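Stido Gripper Fault FAQ
Known problems, what to do about them, and who to bother
Last revised January 11, 2023

What is fault 1818?
Fault 1818 means the jaw position the Stido reports and the jaw position the jaws are in have parted company. The log says 9 millimeters, the fingers say something else, and both are very sure of themselves. It was first written up by Garba Yusuf, who had spent a morning blaming his own code.

How do I know I have it?
The status page shows a green check mark. Sadly it also shows a green check mark when everything is fine. Look at the log instead. If the position value stays the same while you open and close the fingers by hand, you have it.

Is it dangerous?
To fingers, mildly. To clear objects, yes. A gripper that thinks it is open while it is closing will go on closing, and acrylic complains only once. We cracked two covers in May before anyone connected the dots. Keep your free hand behind the yellow tips whenever the unit is powered.

What causes it?
A slipped coupling on the left finger, in most cases. The set screw backs out a little at a time until the encoder is measuring its own hopes and dreams. Firmware 1509 made it worse by smoothing the readings, so a jump that used to look like a jump now looks like a calm and reasonable number.

Can I just restart it?
You can, and it will feel wonderful for a while. The restart sets zero wherever the fingers happen to be, so you'll have the same fault with a new starting point. Close the jaws fully first, then power off, then call Jui-lin.

Why does it only show up with the clear dome?
It doesn't. You only notice it with the dome. A bottle forgives a few millimeters and a squashed label. The dome is wide, slick and rigid, so any error in the opening shows up right away. Olga Palma's recheck uses both objects for that reason: bottle first, dome second, log open the whole time.

What does the recheck involve?
Set the bottle upright on its round wooden base. Bring the open fingers up to it and write down the reported gap. Measure the real gap with calipers. Do the same at the base of the dome, one finger on each side. If the two numbers disagree by more than a millimeter at either object, tag the unit and put it on the Fellum shelf. Please use a tag. Joanne Ackroyd has found three untagged units on that shelf, and she tested every one of them twice.

Fingers, bottle and dome at the recheck table:
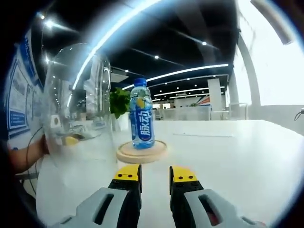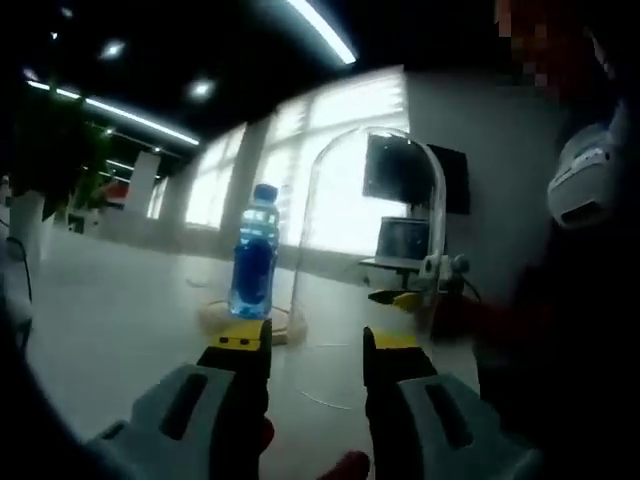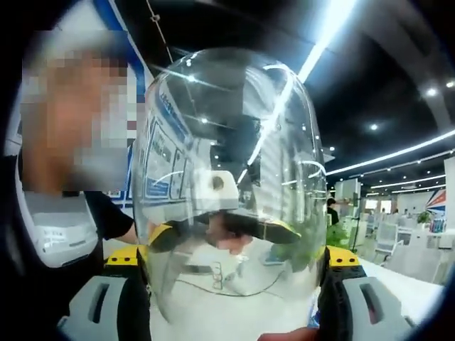

How many cycles before I have to do it again?
Every 3000, or after any drop, including the ones that "didn't really count." The cycle counter survives a restart. It does not survive a firmware update, so write the number down before you update.

Is the Kiani model affected?
No. The Kiani has a keyed shaft and its own set of problems, which have their own page.

Can I use thread locker on the set screw?
The blue kind, one drop. Eoin Duggan used the red kind on a unit at the Flurholm site and that coupling is now a permanent feature.

My data from before the fix: keep or toss?
Keep the video, flag the jaw positions as suspect, and don't train on them. If you're not sure which sessions came before the fix, send Garba the serial number and the session list. He has a script for it, and he'd like to get some use out of it.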